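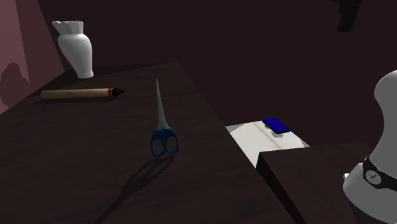

What is the Bedley Simulation Project?

The Bedley Simulation Project is a one-semester student project in which teams of two to four write and test control programs for a robot arm in a simulated room. It is open to students in their second year or later and is offered by the Department of Engineering at Bedley College.

Who is responsible for the project?

The course is led by Dr. Haiyan Ding. Ladan Karimi supervises the computer lab and is the first point of contact for accounts, software and access cards.

Do I need to have programmed a robot before?

Prior experience with robots is not required. Applicants must have passed the introductory programming course or an equivalent course at another institution. Students who are unsure whether their earlier course counts should send the course outline to Dr. Ding before they register.

How many places are available?

There are 25 places. When more students apply than can be admitted, priority is given to those for whom the project fulfills a degree requirement. The remaining places are assigned in order of application, and a waiting list is kept until the end of the second week of classes.

What software is used?

All teams work in Testusby, the department's own simulation package. It is installed on every computer in the lab and may also be installed on a personal computer. Students who choose to use their own machines are responsible for keeping the package up to date. Work submitted from an outdated version will be returned without a grade.

What does a typical task look like?

Each task begins with a tabletop layout and a written instruction. A layout may hold such things as a white vase, a brush-like stick and a pair of scissors with blue finger loops on a dark wooden table, with further surfaces at the side and the arm mounted on one of them. The instruction names one object and states where it is to be placed. The program must carry out the instruction without a student steering the arm.

Are the layouts the same for every team?

The practice layouts are shared by all teams. The layouts used for grading are not released in advance. They draw on the same collection of objects, but positions, lighting and wall colors may differ. Programs that rely on fixed positions generally do poorly in grading, and teams are advised to vary the practice layouts early in the semester.

Why does an object sometimes appear tilted or raised above the table?

Objects are placed by the software at the start of a run and may need a short time to settle. A tilted object is not in itself an error. If an object is still moving when the program begins, the team should lengthen the waiting period in the settings file. Objects that fall through a surface should be reported to Ms. Karimi with the layout number - please do not edit the layout yourself.

How is the project graded?

Each final program is run 200 times across the grading layouts. The share of completed runs makes up half of the grade. The written report accounts for most of the remainder, and the oral presentation for the rest. A run in which the arm strikes the table is counted as not completed, even if the object reaches its place.

May teams share code?

Teams may discuss methods freely. Code may be shared only if it has been posted to the course library, named Flello, where it is open to all participants. Any use of Flello code must be credited in the report. Code taken from another team by any other route is treated as a breach of the academic honesty policy.

When is the lab open?

The lab is open to project students until 11 p.m. while classes are in session. Shorter hours apply during breaks and are posted at the lab entrance. Food is not permitted in the lab. Drinks must be in closed containers.

Will we have the opportunity to work with a physical arm?

The graded work is done entirely in simulation. Teams that complete the final task ahead of schedule may apply for a supervised session in the Shi Laboratory in June. Attendance is optional and does not affect the grade. A safety briefing must be completed first.

What happens if a team member withdraws?

The remaining members should inform Dr. Ding in writing as soon as possible. A student left without a partner will normally be placed with another team. Tasks already graded are not reopened.

How do I apply?

Application forms are available from the department office and should be returned there with a current transcript. Students may apply alone or as a team - those who apply alone will be assigned to a team at the first meeting.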